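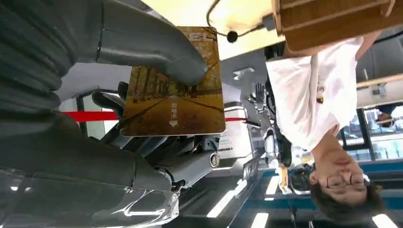 Postcards should be filed by size first and by place second, several members of the Yazzie collectors' list have argued in reply to the storage notes Cluvau put out in November, and the company's revised notes now follow that order. The update was posted on Sunday, January 21, 2024, and applies to printed view cards of all periods, including modern sepia reprints.

The earlier notes asked owners to sort by country and town before choosing a sleeve. List members objected that mixed sizes in one box leave the smaller cards free to slide, which wears the corners. Under the new order, cards are measured, split into size groups, and sorted by subject within each group. Street and avenue views, the largest class in most home collections, get their own divider.

Cluvau has also changed its advice on sleeves. Soft sleeves remain acceptable for cards that are handled often. Cards kept for display should go into a stiff sleeve open on the short side. The sleeve should leave a gap of 2 millimeters along each long edge. A tighter fit can bend the card on the way in, and a looser one lets dust settle along the border, where pale edges show it first.

The box limit has been lowered. A standard Iltier card box was previously listed at 100 sleeved cards. The revised figure is 83, with one divider for each subject group and a foam block to take up any space left at the back. Cards should stand upright and should come out without pulling on their neighbors. Boxes already filled to the old limit do not need to be repacked at once, but owners are advised to take out the excess the next time the box is opened.

Labeling is covered in a short section. Printed wording on the face of a card, in whatever language, should be copied to the index exactly as it appears, with any translation in a separate column. Arrows and other small printed marks are to be noted as well, as they can help tell one printing from another. Nothing should be written on the card itself. Pencil on the divider is preferred to adhesive labels.

For display, the notes allow cards to be shown out of their sleeves for up to 3 weeks, away from direct sun and lamps. Flendar, which makes the stiff sleeves named in the notes, plans to add a wider size for panoramic cards. No price has been given. The old version of the notes will stay available on the Cluvau site for reference.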